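Section 4. Working Next to the Arm

Read this section before your first shift at the Treltuden cell. It covers the computer tower job, in which the arm handles the parts and you handle everything the arm has no opinion about. If you assembled towers by hand at the Midtbø shop, you will recognize the parts and very little else about the day.

4.1 What your job is now

The old job was putting the machine together. The new job is setting out the parts, watching, stepping in when asked, and signing the sheet. Lovisa Strömberg, who ran the hand benches before the change, describes it as moving from cook to restaurant critic. Your hourly rate is the same. Your wrists may notice a difference.

The fingers have to come in between parts that were laid out for human hands, so the tray, the case and the loose cards must go where the job card puts them. Close enough was fine when you were the one reaching.
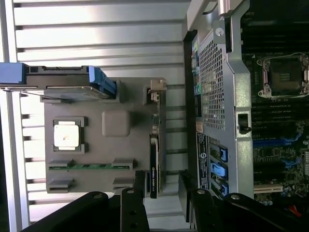

Does the arm decide whether a finished tower is good?
The operator decides. The arm reports that it has completed its moves, and Ollport, the cell software, will show a green bar to say so. The green bar means the moves are over. Your signature means the tower is right.

4.2 Starting a job

1. Log in at the Ollport screen with your own badge. Borrowed badges put somebody else's name on your mistakes.

2. Pick the job card. Cards are numbered up to 128, and nearly all of them are for towers you will never meet.

3. Lay the tower on its side on the slatted table, open side up. Check for loose cables lying across the motherboard and tuck them back.

4. Load the parts tray. Each part has its own pocket or slot: processor, memory module, hard drive. Stand the drive upright in its holder with the rails already fitted.

CAUTION: Hold the processor by its edges. The arm is careful with it and will make you look bad.

5. Step back behind the floor line and press Start. The first approach is slow. Use the time to look at the case, and leave your phone where it is.
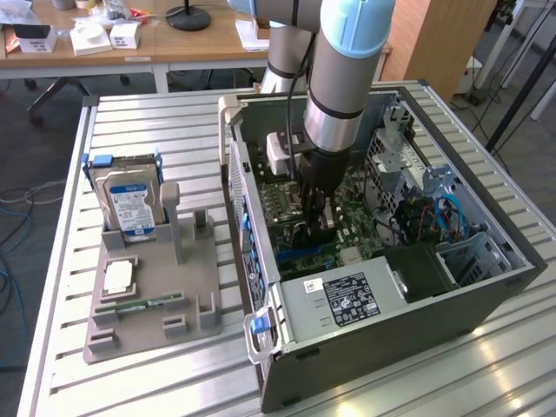 6. If the arm pauses and the screen says ASSIST, read the message before you do anything. Press Hold, wait for the Hold light, then reach in.

WARNING: A still arm may only be waiting. Never put your hands in the case without the Hold light on.

7. When the bar turns green, inspect the tower against the sheet and sign.

4.3 Things people ask the shift lead

Can I still build one by hand? Yes, at the Anisex bench by the window — it was kept for odd orders and repairs. Everyone takes a turn there, and the Monday slot goes quickly.

Who gets the blame for a bad tower? Record the fault under code 4 and describe what you saw. "It was the robot" is not a description, though it has been entered 7 times.

What if I think I could do it faster? You may be right. Write down the step and the job card and hand it to the shift lead. Changes to the cards are reviewed every September, and most of last year's came from operators who were annoyed.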